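Girbridge > Get Involved > Calls > Home Internet Habits Study

Print this page | E-mail this page

Call for participants: does your home internet do what the bill says?

Girbridge is looking for 59 households to keep a diary of their home internet service for 3 weeks in March. We want people who are tired of being told their connection is fine. We also want people whose connection is fine and who suspect they pay too much for it.

Let me say up front what I think of most studies like this one. They are run by people who have something to sell. A provider asks its own customers how happy they are, throws out the ones who left, and prints a big number on a bus. Or a website has you run a speed test once, at ten in the morning, on a good laptop, next to the router. I don't put much faith in either one, and I would ask you not to put much faith in ours until you have read the terms.

So, the terms. Girbridge is a small consumer newsletter. We take no ads from internet providers. The money for this study comes from reader subscriptions and one grant from the Lanico Fund, which has no say in the questions and will see the results on the same day you do. If that changes, we will write to every participant and you can pull your diary out.

What you would do

You would fill in a short diary each evening. It asks what people in the house used the internet for, what went wrong, how long it stayed wrong, and whether anybody called the provider about it. If somebody did call, we want to know how long they waited and what they were told. Write down the exact words if you can. "It must be your equipment" is an answer we hear a lot, and I would like to know how often it is followed by an offer to rent you different equipment.

Once a week you would also plug a computer straight into your router with a cable and run a test from a page we send you. We mail the cable. You keep it. 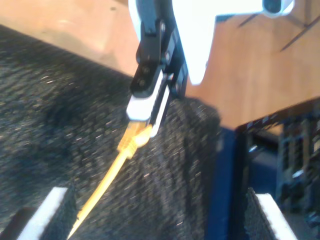
Girbridge Newsletter, Issue 59, p. 3

The wired test matters to us for a dull reason. Wireless speed depends on your walls, your neighbors and where you happen to be sitting, and providers know this very well. Take the wireless part away and there is less to argue about. It won't settle everything. A wired test can still be thrown off by an old computer or by a teenager downloading a game in the next room, so the diary has a line for that too.

Who can apply

Anyone 18 or over who pays for home internet, or lives with the person who does. Renters are welcome. So are people in buildings where the landlord picks the provider, and I would especially like to hear from them. You need a computer with a network port, or an adapter for one. If you have neither, say so on the form and we will see what we can lend.

Please don't apply if you or anyone in your house works for an internet provider or for a firm that sells routers. I'm sure you are very fair. We still can't use you.

What you get

A $59 gift card when the last diary page comes in, and a copy of the full results. We will not "enter you in a drawing." I have filled out a good many surveys for drawings and have yet to meet a winner.

What we do with your answers

Your name and address are kept apart from your diary and deleted after the report is out. We do not ask which websites you visit and the test page does not record them. Your bill is a different matter: we do ask for a copy, with the account number blacked out, as what people say they pay and what they pay are often far apart. That includes me. I was wrong about my own bill for most of a year.

What we can't promise

A study this size won't prove anything about the whole country, and we will not pretend it does. It may show a pattern worth chasing. It may show nothing much, and in that case we will print that.

How to apply

Send a note of no more than 3000 characters to Orest Lytvynenko at the Girbridge office. Tell us where you live (town is enough), who your provider is, what plan you think you have, and one thing about the service that bothers you. Shorter is fine. Questions about privacy or payment can come to me.

Renzo Vitale
Study editor

Posted December 8, 2024

Related items

Cella building residents: what your lease says about internet
Reader letters: the Bortolotti router rental fee
Wanted: two part-time fact checkers
How we pay participants
Results of the phone bill diary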